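Gallery: The teardown and rebuild bench at Starine

Posted July 11, 2023
Text and captions by Zyanya Alvarado

Starine takes in office computers at the end of their lease, strips them, tests the parts, and sends working machines back out. Last year the shop in the old Dierckx building handled 1,486 desktop towers. Until March every one of them was opened, emptied, and refitted by hand. Now a robot arm shares part of that work with the bench technicians.

This gallery looks at one station and the job it does. The people who work there asked that the pictures stay on the work itself, so the comments come from them and the pictures come from the bench.

The board
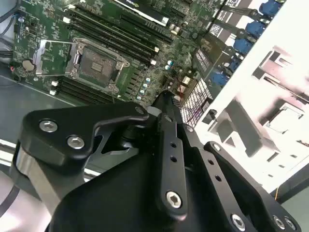 Bram Van der Linden has worked the rebuild bench for seven years and now sets up the jobs for the arm. He says the hardest part to hand over was everything close to the processor. With the load plate folded back and the socket empty, there is very little room for error, and a technician learns to keep sleeves, tools, and fingers away from the contacts. The arm had to be taught the same habit. Most of his first month went into the path the gripper takes over the board, and he still checks it each time a different case model comes in.

Bram's old work order had 161 lines for this type of tower. The arm follows a shorter version. Anything that involves judging whether a part is worn or damaged was left with the technicians.

The station

The tower lies on its side on a slatted table. A gray 3D-printed plate next to it holds parts in fixed positions, so the arm knows where to find them. The first plates were made by Hudo, a small print shop two streets over. The current ones are printed in house, and the technicians change the design when a slot turns out too tight or sits in the wrong place.

Memory is where the company expected the most relief. Pressing modules into slots all day is hard on the thumbs, and two people on the bench had asked to be moved off that task before the arm was ordered.

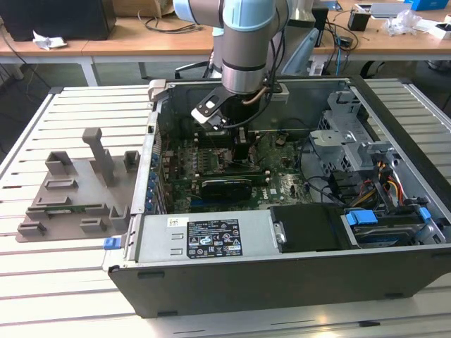
The processor

Installing a processor takes a person a few seconds. Doing it dozens of times a shift is where mistakes used to come in, usually late in the afternoon. The technicians split this step with the arm and look at every socket themselves before the load plate is closed.

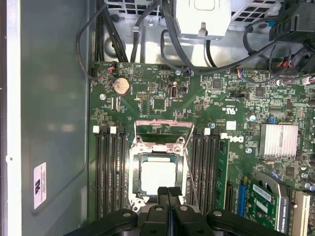 Closing the plate is still a hand job on most models. The levers differ from one maker to the next, and some need more force than Bram is willing to let the gripper use. He expects that to change, but has not set a date for it. In the meantime, a technician comes over when the station light turns yellow, closes the lever, and signs the line on the screen.

Signing the line was a sore point in the spring. Under the old system, called Plino, each tower carried the name of one technician from start to finish. With the arm in the middle, it was not clear who answered for a machine that came back. The shop settled on a rule that the person who does the final inspection signs for the whole tower and can send it back through the station without asking a supervisor.

What has changed on the floor

There were four technicians on this bench before March and there are four now. Their days are different. Two of them spend most of the shift on fault finding, which used to be squeezed in after lunch. One runs final inspection. The fourth sets up the station and loads the plate, and the job rotates every week so that it does not fall to the same person.

Pay for the bench went up one grade in May, after the setup work was added to the job description. Some of the staff felt this should have come sooner. Others say they miss having a tower to themselves from beginning to end, and the shop keeps a few of the older models as hand builds, partly for that reason.

Noise was less of a problem than people feared. Waiting was more of one. The arm is slower than an experienced technician on any single tower, and it took a while to get used to leaving it alone. 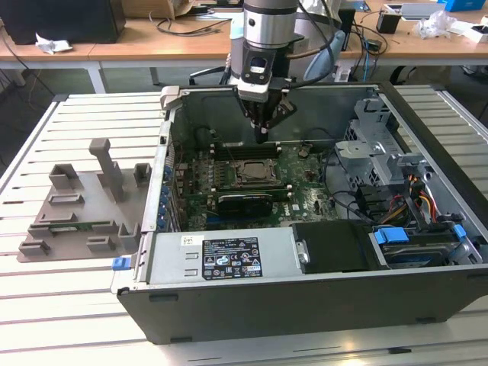

The arm over the memory slots of an open tower, with the parts plate at left.

The second station is planned for the other end of the room. Bench staff will choose the table height this time.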